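Lecture 9: Behavior cloning from wrist cameras

Course notes, Yogesh Tiwari

9.1 Where we left off

Last time we wrote the cloning loss as a sum over single time steps. The policy sees an observation, predicts an action, and is scored against what the demonstrator did. Two problems were left open: small errors add up over an episode, and the loss treats every step as equally important. Most steps in a pick task are free-space motion. The few steps around contact decide the outcome, and they have little weight in the average.

9.2 Action chunks

Instead of one action, let the policy predict the next k actions at once. The loss becomes the mean error over the chunk. At run time the robot executes the first h actions, with h no larger than k, then queries the policy again.

Setting h = k gives the fewest queries but leaves the robot blind for the whole chunk. Setting h = 1 brings back the jitter we saw in Problem Set 4. In the Denley exercises we use h = k/2. Overlapping predictions can also be averaged, with more weight on the older ones. Averaging helps on smooth reaches and hurts when the demonstrations contain two different ways to do the same thing, as the mean of two valid grasps is often not a valid grasp.

9.3 What the wrist view gives you

Let the camera be fixed to the gripper. The transform from camera to fingertips is then constant, and the policy does not have to learn it for each arm pose. An object between the fingers shows up in nearly the same image region every time. Background objects move through the image as the arm moves.

Two costs follow.

First, the view is partial. The target may leave the image during the approach, and the fingers may hide the contact point. A policy with no memory cannot recover what it no longer sees. Stacking 2 observations gives it some motion information but does not solve occlusion.

Second, the background is correlated with the action. If the same loose items sit in the same places in all demonstrations, the policy can use them as landmarks. Validation loss will look fine. Move the items and the success rate drops. The Rillix training set has 264 episodes, and clutter is shuffled between episodes for this reason.

9.4 Deformable objects

Rigid objects have a pose. Fabric does not, or not a useful one. Folds change how the material looks near the grasp, and pinching one end says little about where the other end will go. We do not estimate shape. The policy maps pixels to action chunks directly.

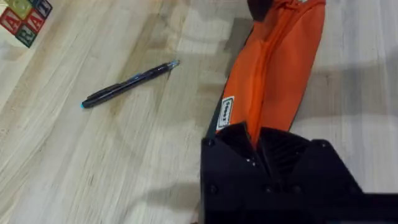
Figure 9.3. Wrist view with the orange fabric item pinched at its lower end. The pen and the letter blocks are clutter. Note the gripper's shadow on the wood.

Shadows deserve a comment. They move with the arm and change with the lighting, so brightness augmentation alone will not cover them. Random crops do not help much either – the gripper mask stays in nearly the same place.

9.5 For Sunday

Train the baseline with k = 1 and the chunked policy with k = 16, using the same encoder. Stop both at 200 epochs. Report success rate and mean episode length, and plot error against position within the chunk. Read the Papadopoulos handout, sections 2 and 3, before starting.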